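Laundry folding (robotics)

Laundry folding is one of the household chores most often used to judge home robots. The task starts with clothes that are already clean and ends with a stack ready for a drawer. As of this writing no machine does the whole job in an ordinary home without help, though several do parts of it.

Cloth is hard for machines. A cup keeps its shape when it is picked up, but a shirt can lie in any number of ways, and one part often hides another. A folding system has to find an edge or a sleeve, take hold of a single layer, and spread the garment before the first fold.

Most current systems learn from recorded human work. People fold clothes with hand-held grippers, and the recordings are used to train a control program. The Plemlow set holds about 700 such recordings of shirts and towels. Long sleeves take up a large share of them.

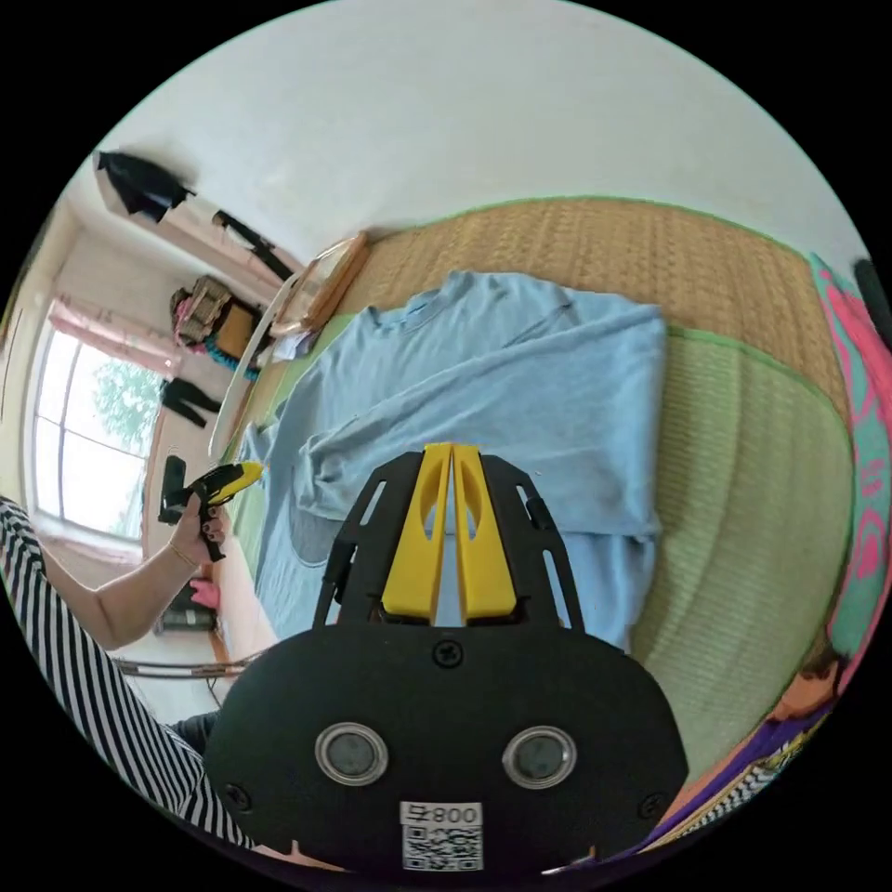 Ikonen objects that shirts get too much attention, and that a machine which folds 200 shirts in a row has still not dealt with a fitted sheet, a sock inside out or a drawer that sticks. On this view folding should be scored only as part of the full chore, from basket to shelf.

Commercial folding machines take a different path. The Uvonar cabinet folds flat items fed in by hand and rejects anything with a hood. Farnero sells a two-armed unit to small laundries, where it needs 7 minutes for a mixed load of towels and a good deal longer for shirts. Neither is sold for home use.

See also: Dishwasher loading; Bed making; Cloth simulation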